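Vrabec 448 Owners' Questions

How often does the oil need changing?
First change at 1000 km, and please don't stretch it. After that, every July will do for most riders, unless you commute on it daily, in which case you already know where the drain plug is.

Can I run it on the cheapest gas?
It will run. It will also knock on hills and sulk at stoplights. Use premium.

Why is neutral so hard to find?
Look for it while you're still rolling. Once the bike has stopped, the gearbox considers the matter closed. A slack clutch cable makes it worse, so check for 2 to 3 mm of free play at the lever. 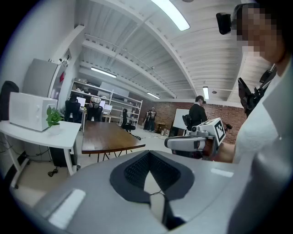
Nasrin Safavi writes that hers found neutral perfectly well all spring, mostly between second and third. That one is a worn shift fork, Nasrin, and the cable won't help – book it in at Sunitz before it gets expensive.

Do Iltar panniers fit?
The old ones do, with the long brackets. The new ones foul the left turn signal.

Is there a center stand?
There was. Urnon stopped making it, and used ones now cost more than they ever did new.

Last updated 04/06/2021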